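Week 2: The Twal Family and the Gurnard Mill

Okay, settle in – we pick up with the second generation.
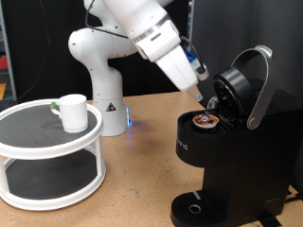 Where Raghda comes in

Raghda Twal was 19 when her uncle handed her the mill's account books, and I love her for what she did next (she rewrote every page!). By the following November she had found 3,310 unpaid yards of cloth, most of it owed by one buyer, and she went and collected in person.

Her brother-in-law Rachid Nasr ran the dye house. He was charming and loud, and hopeless with money – he bought two riding horses in a year when the looms were idle. Please don't write him off, though. His letters are our best source on the strike, and you'll need them for the paper.

For next time

Read letters 2 to 20 in the packet. Jot down every mention of wages, and bring the family tree, because there are two Raghdas and I mix them up myself.

Related notes
Week 1: The Founder's Will
Week 3: Strike at the Dye House

This site uses cookies. Accept | Decline

Contact: Ghada Kanaan | Back to top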